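Notebook > Bench 12 > Small shelf and rack

Reading time: 2 min

2025-06-02

Today I worked again with the pink shelf from Tekwood and the wire dish rack. The question is the same as last October: where do the small toys go, so that one can find them and the top board stays free for larger things.

I put the floral cloth down first and smoothed it from the back wall to the front. The rack stays in the right back corner, plates up, bowls down. I do not touch it in this exercise. 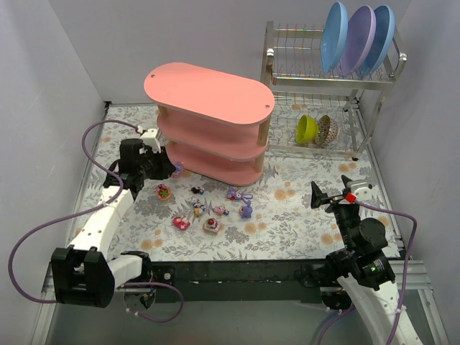
Start layout: toys and play food on the cloth, shelf behind, plates and bowls in the rack.

My rule for the sorting is simple. Figures go under the shelf, standing if they can stand. Play food waits until the end. The purple bunny has long ears and I gave it a place on the list by itself, as I am not sure it fits upright between the boards. To measure: clear height of the lowest level. The Arka sheet gives 114 mm for it, but I did not check this with a ruler.

It is dark under the boards, and small things are easy to forget there - I would like to try a white paper on the bottom level.

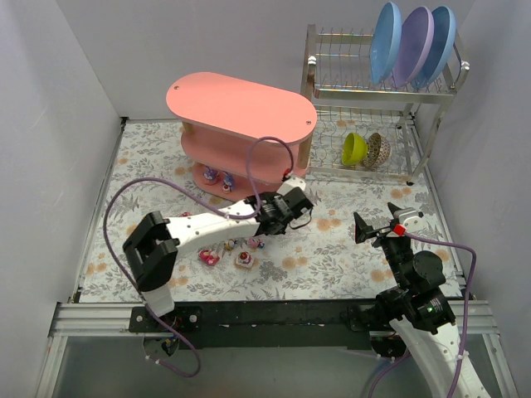 For the next time I want to write the places on a plan before I begin, and keep the shoe and the cake for the top board. The rack also needs a decision. Plates of the same blue family look too similar in my notes, so I will write "light blue" and "other blue" from now on.

Still open: ask Manholm for a second cloth, box 23.

Comments

Try the paper in grey, white gives glare on our bench.

Is the Arka height with or without the board? Ours was with.

Good idea with the plan. Please put it in the same folder as the cloth order.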